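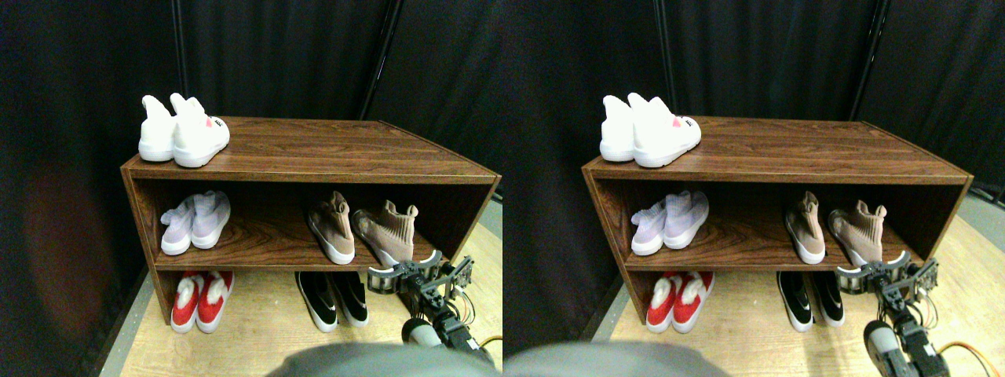
Pavimento do Edifício Katayama: conclusão dos trabalhos e normas de utilização

A Direção do Centro Cultural Irnier informa os associados de que terminaram as obras de recuperação do pavimento do piso nobre do Edifício Katayama. A intervenção abrangeu 411 metros quadrados, distribuídos pelo salão principal, pela sala de leitura e pelo corredor que liga ambos à galeria. O soalho não era objeto de uma intervenção de fundo desde a instalação do Centro no edifício, e o relatório técnico apresentado na última assembleia geral já assinalava tábuas soltas junto às janelas, desgaste acentuado nas zonas de passagem e manchas antigas de humidade na parede norte.

Os trabalhos foram adjudicados à empresa Gokier, na sequência de consulta a outras duas empresas do setor. Substituíram-se as tábuas sem recuperação possível, refizeram-se os rodapés do corredor e procedeu-se à afagagem integral do salão, seguida da aplicação de três demãos de verniz de base aquosa. Na sala de leitura optou-se por um acabamento a óleo, de manutenção mais exigente mas de reparação mais simples, que permite tratar localmente os riscos provocados pelo arrastar de cadeiras. A obra sofreu um atraso de sete dias, motivado pela entrega tardia do material para o corredor, sem encargos adicionais para o Centro.

Durante o encerramento, as sessões do clube de leitura e o curso de caligrafia funcionaram no Auditório Binano. A Direção agradece a cedência do espaço e a compreensão dos formadores, que adaptaram horários com pouca antecedência. O coro manteve os ensaios no rés do chão, onde continuará até à revisão da instalação elétrica do palco.

A principal alteração para os utilizadores diz respeito ao calçado. A partir de agora, o acesso ao salão principal e à sala de leitura faz-se sem sapatos de rua. A medida foi submetida a consulta prévia, na qual participaram 152 associados, e mereceu a concordância de uma larga maioria. As objeções recebidas incidiram sobretudo sobre a segurança das pessoas com mobilidade reduzida e sobre o tempo necessário à entrada nos dias de maior afluência. 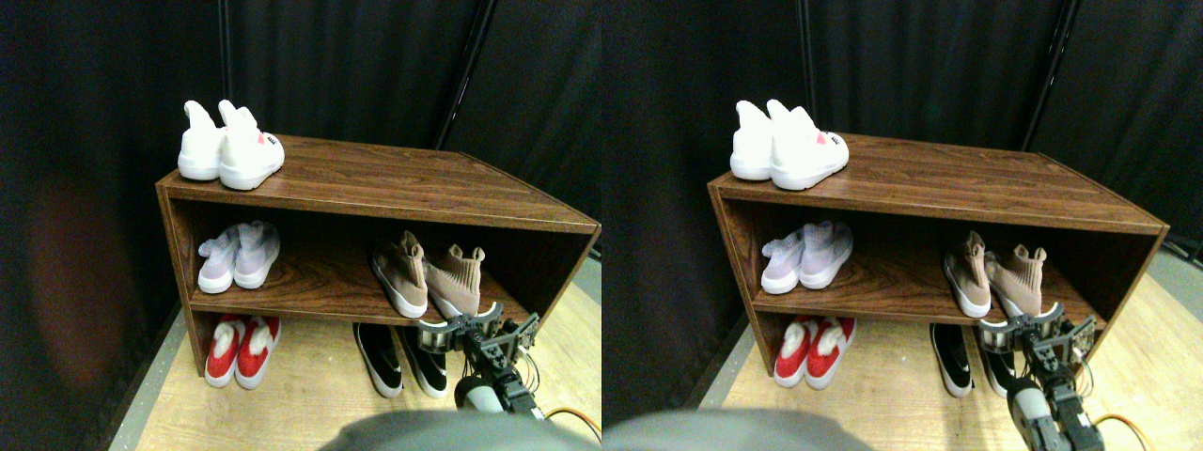
Sapateira aberta, com uma prateleira intermédia.

Atendendo a essas observações, o regulamento prevê as seguintes disposições:

O calçado deve ser deixado na antecâmara e nunca nos degraus nem junto às portas corta-fogo.

São admitidas pantufas, meias antiderrapantes e calçado de interior de sola limpa. Não é permitido circular no salão com saltos, ainda que protegidos.

Os associados que utilizem calçado ortopédico, andarilho, bengala ou cadeira de rodas estão dispensados da norma, sem necessidade de apresentação de justificação.

Nos concertos e nas sessões abertas ao público, o salão será coberto com passadeira e mantém-se o acesso com sapatos de rua.

O Centro não se responsabiliza pela perda ou troca de pares. Recomenda-se a quem frequenta as aulas com regularidade que identifique o calçado de interior na palmilha.

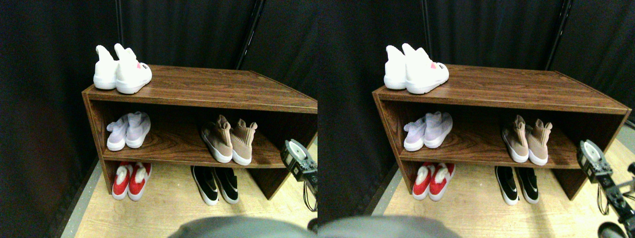
Ténis brancos de cano alto no tampo de uma sapateira.

A conservação corrente do pavimento passa a obedecer a um plano escrito, disponível para consulta na secretaria. A limpeza diária será feita a seco. A lavagem com pano húmido bem torcido fica limitada a uma vez por semana, com detergente neutro, e estão proibidos o vapor, as ceras e os produtos com amoníaco. As cadeiras do salão, quase 200, receberam novas proteções de feltro, cuja verificação terá lugar no início de cada trimestre. Solicita-se aos responsáveis pelas atividades que levantem o mobiliário ao deslocá-lo e que comuniquem de imediato qualquer derrame.

O piano permanecerá na posição atual até ao final de agosto. Qualquer mudança carece de autorização escrita, uma vez que as rodas do instrumento foram a causa de parte dos danos agora reparados.

A Direção recorda ainda que os vasos de plantas foram retirados do salão a título definitivo e podem ser reclamados na secretaria por quem os ofereceu.

As observações sobre as novas normas podem ser entregues por escrito na receção ou enviadas para o endereço eletrónico habitual. Publica-se, com autorização, um dos contributos recebidos.
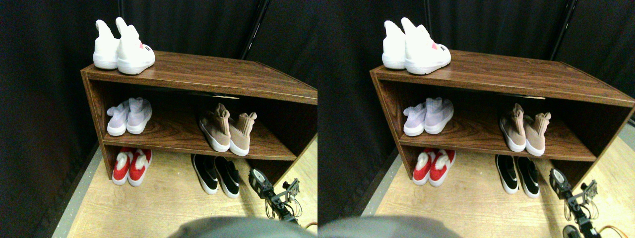

Chiharu Morikawa concorda com a norma do calçado, mas pede que se coloquem mais bancos na antecâmara, pois considera difícil descalçar-se de pé quando duas turmas entram ao mesmo tempo. Sugere também que as aulas da tarde terminem dez minutos antes da hora, para que a saída de um grupo não coincida com a chegada do seguinte, e pergunta se a passadeira dos concertos poderá ficar montada na véspera, de modo a não atrasar os ensaios gerais.

A Direção apreciará a questão dos bancos na próxima reunião. O ajustamento dos horários depende do acordo dos formadores, que serão ouvidos antes da abertura das inscrições.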